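Oiling the table top, second try

Last updated: November

I bought the Latuheru table three years ago from a shop in Celtance that was clearing out its back room. The finish was already going dull then, and two winters next to a radiator did the rest. By spring the top was dry enough that a glass of water left a ring in minutes.

My first try was with a hardware store oil that I put on far too thick. It stayed sticky for 9 days and picked up every bit of dust in the house. I ended up wiping it down with mineral spirits and starting over.

For the second try I went slower. I sanded with 120 grit, then 180, and stopped there. Some people go up to 400 but the oil doesn't soak in as well after that, at least not on this wood. Then one thin coat of Clakon hard oil, rubbed in with a lint-free rag, left for twenty minutes and wiped off again. I did 3 coats with a night between each. 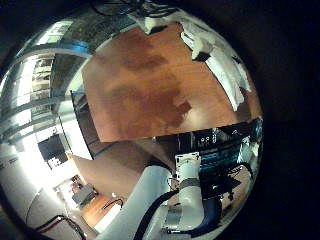

Orange-brown wood with darker patches across the middle.

Uneven color bothered me more than it should have. I read a lot of forum threads on it and the advice was split. Half said bleach the wood, half said leave it alone. I'm leaving mine alone. Bleach raises the grain, and I have no wish to sand anything again this year.

A few notes on cost. The oil was the expensive part, and a small can goes further than you'd think – mine is still more than half full. Sandpaper came from Risport, where the mixed pack is cheaper than buying single sheets.

One warning about the rags. Lay them flat outside to dry before you throw them out, because oily rags in a pile can catch fire.

Next up are the chairs, which have turned legs and will take longer.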